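The boring shirts matter most

4 min read

I've been reading the notes that robot teams put out about their training data, and I keep getting stuck on the same thing. Everybody brags about the total. Steslow says it has 1,933 laundry examples, and good for them! But I'd love to know how many of those are really the same example over and over.

I spent a winter helping at Flavdale, guiding arms through household chores so a learning system could copy us. We did one polo shirt almost 200 times. Same hanger, same rack, same side first. By the end I could do it half asleep (and some mornings in January I did), and the model got wonderful at that one shirt. Give it a blouse and it just sort of pawed at the thing.

So these days I'm all for mess. Slippery fabric, wrinkles, a dangling strap, furniture crowding in from both sides. I'd take 8 tries in a real bedroom over a whole afternoon at a clean bench.

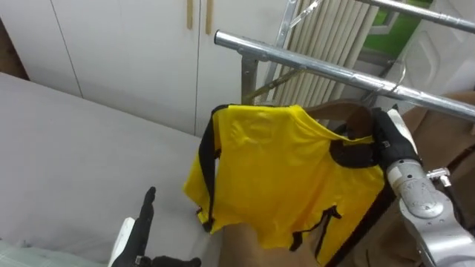
A yellow shirt on the drying rack, with the right hand gripping near the collar.

I'd also keep the clumsy tries. Most places toss them, and I get why, they're ugly and they make the charts look bad. But a person who fumbles a sleeve and then fixes it has shown the machine something a perfect run never will. At Flavdale we threw out anything with more than 3 corrections, and I still think that was our best stuff.

My other gripe is pay by the piece. If you pay people per finished example, they'll pick the easy shirt every time. I would too! Pay for the hour, let them grab whatever's in the basket, and write down what it was.

Related reading
Mishra and the towel problem
What Zuninen got right about slow demonstrations
Should robots learn from left-handers?

We use cookies to remember your reading preferences. Accept | Manage settings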